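4. Towel folding on a soft surface

Folding is the chore most often used to show that household machines are nearly ready, and it is usually shown on a hard, flat table under good light. Ankica Vidmar has pointed out (personal communication) that she has never folded a towel on a table in her life. We therefore moved the task to a bed. The cloths stayed small, and the hall stayed as busy as it normally is. Figure 3 gives four views of the work area.
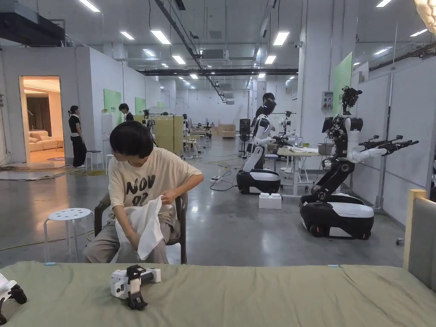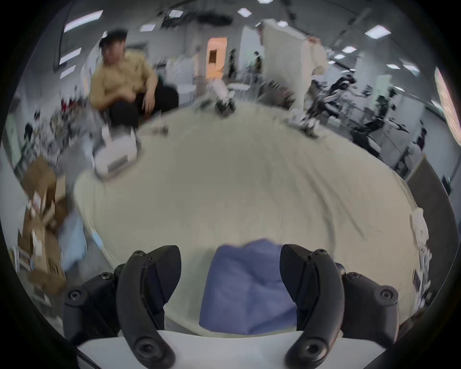
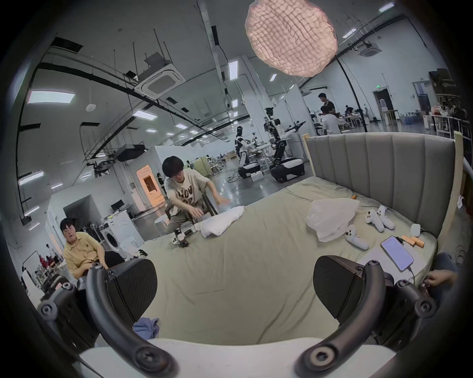
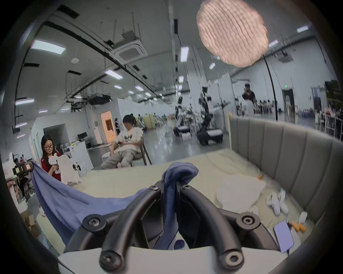 Figure 3. The bed task. Cloth, hand-held grippers and people at work in the shared hall.

4.1 What was recorded

People operated the hand-held grippers and folded, moved or flattened one cloth at a time. We kept 242 recordings. Of these, 219 contained a finished fold by the standard of Section 3, meaning that two edges met to within the width of a gripper finger. The standard is generous. Philomena Essien, who scored the recordings, proposed a stricter one based on her mother's linen closet, and we declined it on grounds of sample size.

The bed linen is part of the problem. A sheet wrinkles when a cloth is dragged across it, and its wrinkles look very much like the edges of the cloth. The blue cloth in the fourth view of Figure 3 is held high between the fingers with a long length trailing off to the left, a common state in our recordings and one that table-trained methods rarely meet. The gripper has hold of the cloth, to be sure, but it has no say in what the rest of the cloth does.

4.2 What the policy learned

We trained the Petek policy on 200 recordings and ran it on the same bed. It grasped well. It lifted well. It then lowered the cloth with great care into a heap, and in 2 trials it went on to fold the sheet as well, which we scored as failures after some discussion.

Most errors fell between the grasp and the first crease. A person who picks up a towel badly will shake it, swear at it or start again. The policy had seen very few bad starts, since our operators were good at the job, and so it treated every pick as a success. Adding deliberate mistakes helped more than adding more clean folds. Honeylyn Ambrosio supplied most of these and asks us to note that they were deliberate.

4.3 Speed

We do not report a comparison with unaided human hands. Yolanda Huamán ran one in August - a single afternoon, with no fixed protocol - and the gap was wide enough that a protocol seemed unkind. Within the machine runs, the time went mostly to pauses before release. Shortening the pause in the Clindon controller made the motion faster and the folds worse, so the original setting was kept for the shop-floor trials in Section 5, where the cloths are work rags and the standard for a fold is lower still.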